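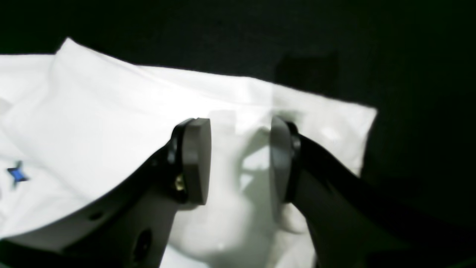
To all subscribers: linen exchange, summer schedule
Reading time: 2 minutes

The new linen exchange schedule for Clendent House takes effect with the first collection after Sunday, June 30, 2019. Residents of both wings are asked to read the points below before sending further questions to the list. 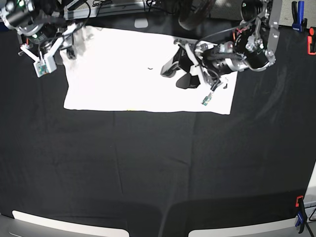
Clendent House Residential Services, Linen and Laundry Office

A subscriber wrote earlier in June:

> The notice on the second floor says towels go down with the
> sheets. The one by the elevator says they go separately. Which
> is correct? Also, has the charge for a missing towel changed?
> I was billed twice last term and would like to avoid a repeat.

The notice by the elevator is correct. The older notice has been removed. Towels and sheets are now sent to Wivex in separate bags, and mixed bags will be returned to the floor unopened.
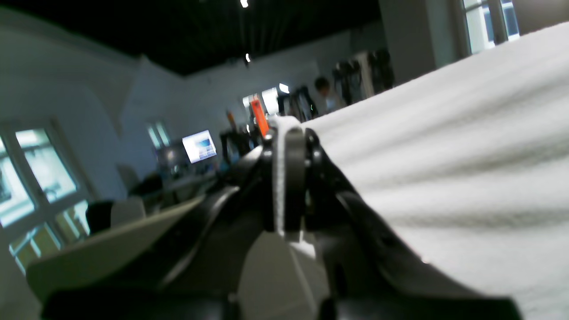
The charge for a missing towel has not changed. A resident who was billed twice for the same item should write to this office with the room number and both statement dates. Over 40 such requests were received last term, and all have been answered.

The following applies to every room:

1. Place bags outside the door by 8 a.m. on collection day. Late bags will be held until the next collection.

2. Mark each bag with the room number only. Names are not needed.

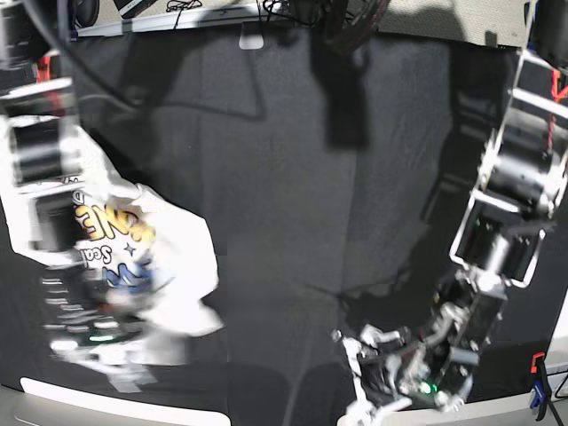

3. Keep personal clothing out of the linen bags. Items found at Wivex are sent back to Room 113 and kept there for 2 weeks.

4. Report torn or stained linen on the form at the front desk. No charge is made for ordinary wear.

Residents of the Sedari wing should note that their collection point has moved to the side entrance.

Contact: Linen and Laundry Office, extension 361 | © 2019 Clendent House | Back to top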